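Virkurbridge Housing Trust
Resident Advice: Home and Kitchen

Caring for a light wooden table top

Residents often ask how a pale wooden table should be looked after. The guidance on this page has been prepared by Asmaa Cherkaoui of the Furnished Homes team and applies to tables in daily use for meals, homework and light work. It replaces the leaflet issued in November.

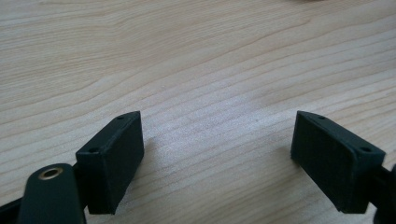

Reading time: 2 minutes

Light wood shows its grain clearly, and the colour will often vary a little from one part of a table to another. Such variation is natural and should not be scrubbed or bleached. Marks that cross the grain, or that have a hard outline, are more likely to be stains and may be treated as set out on this page.

Daily cleaning

Remove crumbs with a dry cloth before any water is used. Wipe the surface with a soft cloth that has been wrung out well, following the lines of the grain, and dry it straight away with a second cloth. A few drops of washing-up liquid in a bowl of warm water are sufficient. Scouring pads, bleach and cream cleaners should not be used on any wooden surface supplied by the Trust.

White rings and heat marks

A white ring usually means that moisture is held in the finish. Leave the table uncovered overnight. If the ring remains, lay a dry cotton cloth over it and pass a warm iron across the cloth for a few seconds at a time, with the steam switched off. Lift the cloth and check after each pass. Dark marks lie deeper, and residents are asked to report these before attempting any repair.
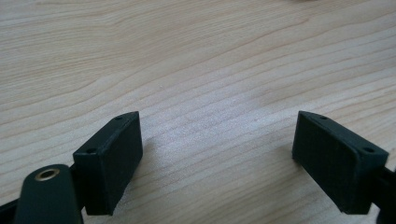 Tables placed near a window will change colour over the years, and a cloth or mat left in one position will leave a paler or darker patch beneath it. Mats should be moved every week or so. Where possible, turn the table end to end twice a year – spring and autumn are convenient times.

Oiling

Only tables with an oiled finish should be oiled. To check, place a drop of water on the underside and wait ten minutes. If the wood darkens, the surface is ready for a fresh coat. Apply a thin layer with a lint-free cloth, leave it for about 18 minutes and wipe off all that has not soaked in. Keep the table clear until the following morning. Used cloths can catch fire on their own and must be laid flat outdoors to dry, never folded or put in a bin while damp.

Residents at Nalten who are unsure which finish they have may ask Iman Abdel Rahman at the Ezzat Road office, extension 306, between 9 am and noon.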